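Kalero Two-Finger Gripper Kit: Member Review

The Brulach shared workshop purchased the Kalero kit in April for its bench arm. The kit contains 37 parts, and assembly required 2 evenings. The printed instructions are adequate, although the wiring page should be read in full before any screw is tightened.

Mounting holes matched our Talpur wrist plate without drilling. The supplied cable is short for an arm of this reach and was replaced from workshop stock.

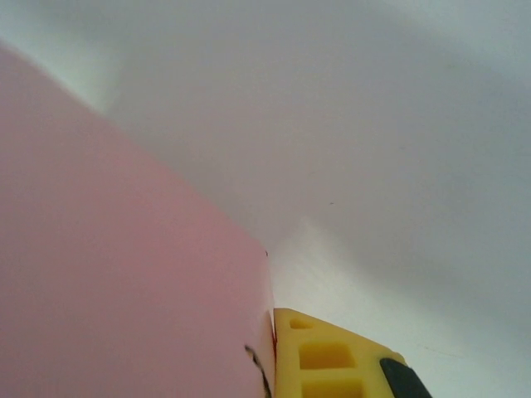 Grip quality is the principal reason to consider this kit. Members have used it chiefly with light, bulky items, which are easily marked by hard jaws. The yellow fingers are moulded with open rectangular recesses, and each may be exchanged without removing the wrist plate. The black pad has a rounded upper edge and a slight sheen, and a finger can be laid flush against a straight side, as with the pink piece. Spare pads must be ordered separately.

The control software is the weaker element. Saved positions are listed by number only, and closing force is adjusted in 13 coarse steps.

The kit is recommended for home and shared workshops with some experience of wiring. Beginners may prefer the simpler Gamora set.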